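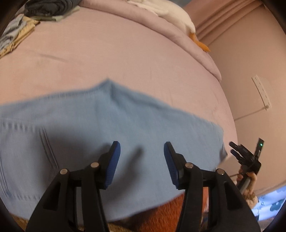

Home | Events | Members | Minutes | Contact

Filed under: Minutes and Agendas

Trostis Event Planners Association
Minutes of the regular meeting, March 27, 2026
Held at Holroyd Hall, lower meeting room

1. Minutes of the previous meeting
Approved with one correction. Under item 4, "banquet permit" should read "temporary food permit."

2. October benefit dinner: venue
The Holroyd has returned a signed hold on the main hall. The hold lapses if the deposit is not received by the date in the contract. Load-in is by the east dock only. Amplified sound ends at 10 p.m. under the house rules. Motion to pay the deposit from the events account. Carried, 19 in favor, 2 opposed.

3. Catering
Two bids were received. The Skinbridge bid includes linens, service staff and bar setup. The Climura bid is lower per plate but excludes rentals and overtime. Members asked that both firms requote on the same basis, with plated service and a vegetarian main course listed as a separate line. Decision deferred to the next meeting.

4. Seating
The revised floor plan gives some 81 seats with the stage in the north position. Moving the stage to the west wall adds a table but blocks the kitchen door during service. The north position was adopted. Place cards will be printed after the guest list closes.

5. Insurance
The Holroyd requires a certificate naming the hall as additional insured. The present policy covers general liability but does not cover liquor. A quote for a liquor rider is to be obtained before the bar contract is signed.

6. Other business
The sponsor packet still shows last year's logo placement. To be corrected before mailing. The request for a second registration desk was withdrawn.

Action items
- Deposit to the Holroyd: events account
- Requotes from Skinbridge and Climura: catering group
- Liquor rider quote: office

Meeting adjourned.

This site uses cookies to remember your settings. Accept | Decline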